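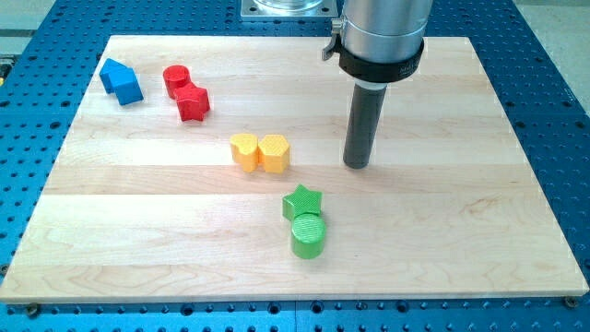 One stick, eight blocks, plain English: Denden's pushing arm gets a score

I finally got through the write-up that the Denden group put online on September 26, 2020, and I've been boring everyone at home with it ever since, so now it's your turn.

The idea is easy to say and awful to do. You type a sentence like "put the blocks in pairs by color," and a robot arm tries to do it by pushing things around with a rod. It has no fingers and it can't pick anything up! If a star is on the wrong side of a cylinder, the arm has to go the long way around and nudge, then nudge again, and hope the star doesn't spin off on one of its points.

The method is called Flodero, and what I like about it is how little it plans. Older pushing systems (the ones I used to write about, anyway) worked out a whole path first and then followed it with their eyes more or less shut. Flodero picks a short push, looks at the board, and picks another one. The sentence stays in the loop the whole time, so you can change your mind halfway – "no, the red ones further left" – and it bends the next push toward the new request.

The group collected 556 practice runs in August, all of them steered by people with a hand controller, and trained on nothing else. No simulator, which surprised me. Then they gave it fresh instructions on a board it had practiced on, with the blocks scattered differently each time. It finished 83 percent of the color-pairing jobs. The same arm running Tu, the group's earlier planner, got through a bit over half.

Pairing sounds like a kid's game, I know, but think about what it asks for. The hexagon has to end up touching the heart, and a heart is a horrible thing to push because it rolls off to one side depending on which lobe you catch. Stars are worse. The write-up has a whole table of failures sorted by shape, and the stars own most of it. Cubes barely show up.

There are limits, and the authors are pretty open about them. A typical job takes around 7 minutes, so don't expect it to tidy your desk before lunch. Blocks that get shoved right up to the edge of the wood are usually lost, as the rod can't get behind them to bring them back. And with 2 instructions joined in one sentence ("pair the greens, then move the blues to the corner") it tends to do the second one and forget the first – something I can relate to.

Ziketti, which makes sorting equipment for small warehouses, is paying for the next round. That one will use mixed objects with different weights, and the group wants to try boards the arm has never practiced on. The training runs and the code are up on the project page already, along with the failure table, and I'd start with the table.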